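Teaching by demonstration (robotics) 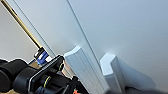 Wrist camera view, with the black gripper at lower left and two white blocks beside it.

Teaching by demonstration is a way of giving a robot a new task by showing it what to do. A person either takes hold of the arm and moves it through the job, or steers it from a distance with a second device, while the robot records every movement. The recordings are then used to work out how the robot should act when it is left to do the job alone. It is one of the liveliest corners of robotics, and one of the easiest for a newcomer to enjoy, as a first lesson can be given without writing a line of code.

Teaching by hand

In hand teaching, also called kinaesthetic teaching, the motors are set so that the arm holds up its own weight but gives way to a push. The teacher guides it by the wrist or forearm. Small contacts can be felt directly, so the method suits pushing, sliding and fitting parts together. Its weak point is that the teacher's own hands and sleeves often get into the camera pictures. Arms with many joints can also be tiring to guide, and some teachers use both hands for the arm and a foot pedal for the gripper.

Teaching by remote control

In remote teaching the operator holds a controller, a 3D mouse or a smaller copy of the arm, known as the leader. The working arm, the follower, repeats the motion. The Trellow leader arm is a well-liked desktop design of this type: it has a trigger for the gripper and stores joint positions 20 times a second. Willico, a set of free programs that grew up alongside it, lines up those positions with the camera pictures and lets the teacher trim a poor start or throw a whole attempt away.

Cameras

Most set-ups have 2 cameras, one fixed to look over the work area and one carried at the wrist. The wrist view moves and tilts with the arm, and fast movement blurs it, yet it is wonderfully useful in the last stretch before a grasp, when the arm itself may block the fixed camera.

How many demonstrations?

Needs vary greatly with the task. The Cornomero collection, first released in February and much used for practice, holds 136 demonstrations of 4 tabletop tasks. Varied starting positions generally help more than many near-identical runs, and recordings in which the teacher slips and then recovers can be especially valuable.

See also: Leader and follower arms; Imitation learning; Willems notation

Last edited June 23, 2020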